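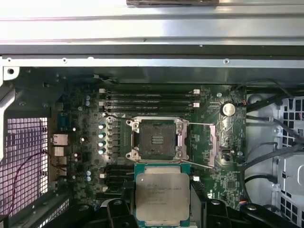 Putting a Xeon E5 back in its socket: which way round, and how hard is too hard?

Posted by Jadlow, Thursday, December 13, 2018

I have a second-hand workstation and a Xeon E5 that came separately, in a padded envelope, from a man who described it as "probably fine". The socket is the sort with two levers and a metal frame, and memory slots on both sides. I have the manual, all 62 pages of it, and the part about the processor says to have it fitted by a qualified person. I am what's available.

Two things. How do I know I've got it the right way round? And the second lever feels as if it wants more force than I'd use on a jam jar. Is that normal? The memory is all out at the moment, if it matters.

Ayten Karakaya

Yes, it's normal, and yes, it's horrible. I've done plenty and I still look away slightly.

Look for the small triangle on one corner of the chip and match it to the mark on the socket or its frame. The notches along the edges should line up too. Hold the chip by its sides, metal lid upwards, and lower it straight down. Don't slide it about once it's touching. Those contacts are springy little things and they bend if you so much as sigh at them. If it's sitting flat and doesn't rock, close the frame over it, then do the levers in the order your manual gives. Some boards stamp the order beside them.

The lever will push back. If the chip is flat, carry on. If one corner is up, stop and lift it out.

Leave the memory out until the cooler is on, you'll want the room for your knuckles. Clean off the old paste and put on a new blob the size of a pea.

Standon

Just push it. Mine creaked like a garden gate and has been running since September.

Fastska

Check the board supports your exact chip before any of this. There are several generations of E5 and they don't all get on. I spent 11 evenings blaming a power supply for that one. Might need a BIOS update as well.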